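Chapter 4
Friction and Everyday Surfaces

Push a heavy box across a floor and you notice two things. The box is hard to start, and once it is moving it gets a little easier to keep going. Both effects come from friction, the force that resists sliding between two surfaces in contact. This chapter looks at where friction comes from, how it is measured, and why the same pair of shoes can feel safe on one sidewalk and useless on another.

4.1 A slope in Udovard

The town of Udovard is built on a hillside above a small harbor. Its steepest street, Skallasar, climbs at an angle of 25 degrees near the top. Delivery carts used the street for many years, and the town kept a record of the ones that slid. Most of the entries are from November, when wet leaves cover the paving stones. The slope is the same all year, and so is the weight of a loaded cart. What changes is the grip between wheel and stone.

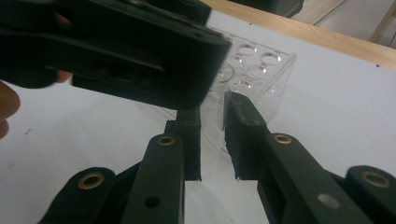 Two quantities decide whether an object on a slope stays put. The first is how hard the surfaces are pressed together, called the normal force. The second is a number that depends on the pair of materials, called the coefficient of friction. Rubber on dry stone has a high coefficient. Steel on ice has a very low one. Multiply the coefficient for surfaces at rest by the normal force and you have the largest friction force the pair can supply before sliding begins.

Notice that the area of contact does not appear in this rule. For many hard, dry materials, a brick lying flat and the same brick standing on end need nearly the same push to start moving. Students often find this hard to accept – Section 4.3 gives a test you can do with a brick and a spring scale.

4.2 Static and kinetic friction

Friction between surfaces that are not sliding is called static friction. It adjusts to match the push, up to a limit. Suppose a crate on a level floor weighs 1,042 newtons and you push on it sideways with a force of 82 newtons. If the crate does not move, the static friction force is also 82 newtons, in the opposite direction.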